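Clondisis Hand, Part 4: Building the Practice Room in Simulation
By Delphine Mercado
Updated 18 August 2024

By now you should have the fingers printed, the tendons strung and the controller board talking to your computer. Before you bolt the hand to the arm and let it near anything you care about, build a simulated room and run the same motions there. I skipped this on my first hand and snapped an index finger against the edge of the bench at Wekasska, the shared workshop where I do most of my building.

You don't need a fast computer. The room below runs on a secondhand desktop with the shadows set to low. You do need the hand model from Part 3 with its joint limits filled in. If you left them at the defaults, go back and fix that first, or the fingers will bend backward through the palm and you'll chase the problem for an evening.

What you need

The hand model file from Part 3
A physics simulator that reads that file
A room model, downloaded or made yourself
One object to work with, on a flat base
A notebook for your settings

Step 1. Load the room

Start with a furnished room instead of a bare grid. On a bare grid every motion looks fine. Once there is a chair behind the table and a cabinet off to the side, you can tell how far the arm is swinging and which way it is facing. I use the gallery room from the Dridby pack. Any room with a table in it will do.

Set the units to meters before you import. If the room comes in 100 times too big, the file was saved in centimeters, and you can scale it by 0.01 in the import window. Don't scale it afterward by dragging the corners, since that leaves the collision shapes at the old size in some programs.

Turn off physics on everything you don't plan to touch: walls, cabinets, chairs, pictures. They still need collision shapes so the arm can hit them, but they don't need to move.

Step 2. Place the object

Pick something with a wide, flat base and a body that has some curve to it. A plain cube teaches the hand very little. A figurine works well because it is heavy in the middle and stands on two small feet, so a bad push shows up as a tip or a spin. Mine is the Mahmoud figure, which has a square stepped base.

Set the base a hair above the table and let it drop when the simulation starts. If you place it exactly on the surface, small rounding errors can leave it slightly inside the table, and it will pop into the air on the first step.

Check the view from low down, near table height, before you go on. Look along the top of the table toward the object. If you can see light under the base after it settles, your collision shape is larger than the visible one.

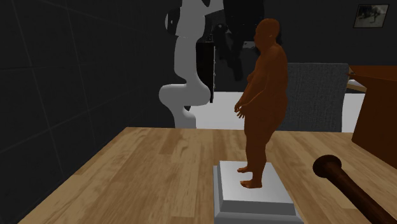
The figure on its base, seen in profile on the tabletop.

Give the figure and its base one collision shape each. I used a box for each tier of the base and a simplified hull for the body. The full mesh is accurate but slow, and the fingers tend to catch on tiny triangles around the feet.

For mass I entered 2 kilograms. Friction matters more. Start with the same value for the base and the table, then lower the table's value until a steady push slides the base along without tipping it. Write both numbers down.

Step 3. Bring in the hand

Load the hand model and fix the wrist to the end of the arm. Before you enable gravity, open and close each finger by itself and watch that it moves in the right direction. Amos Strickland, who drew the knuckle joints, numbered them from the fingertip back toward the palm. Most simulators number from the palm out. If your finger curls at the tip first when it should start at the base, reverse the order in the joint map and reload.

Give the fingers a color that stands out from the black mounting parts. Mine are orange-brown. It makes no difference to the physics, but it is much easier to see where a fingertip ends.

Check for the following while the hand is hanging free:

The fingers don't pass through each other when they close.
The palm doesn't shake. If it does, lower the joint stiffness by half and try again.
The black parts on either side don't touch the palm at rest.

Step 4. Make first contact

Start with a flat surface. A pale square plate with a raised rim is good practice, because the smooth inner face gives the fingertips somewhere to land and the rim gives you an edge to steer clear of. Come in slowly and stop as soon as the contact readout changes from zero.

Use the two longer fingers and leave the others curled out of the way. The tips should rest on the face of the plate, inside the rim. If a tip sinks into the surface, your time step is too long. I run 4 substeps per frame for contact work and go back to one when I'm only moving the arm.

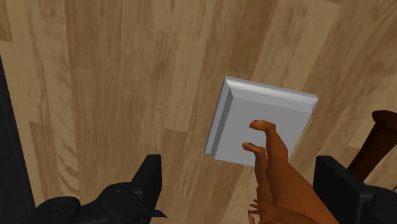 Step 5. Slide and lift off

With the fingertips resting on the surface, move the wrist sideways by a very small amount and watch the tips. They should drag a little behind the palm and then follow. If they stay glued in place while the joints stretch, the fingertip friction is too high. If they skate with no lag at all, it's too low.

Then lift straight up. The fingers should straighten slightly as the load comes off. A sudden jump at this point usually means they were pressing much harder than you thought, so go back to Step 4 and reduce the closing force.

Step 6. Save and repeat

Save the joint positions at contact as a named pose. Run the whole approach 100 times with the start position shifted a little each time, and leave it going while you do something else. Keep a log of any run where the base tips or a joint reaches its limit.

Don't copy the closing force straight to the real hand. Begin at a quarter of it and work up. Part 5 covers mounting the wrist and setting the emergency stop, and you'll want the saved pose file on the same computer when you get there.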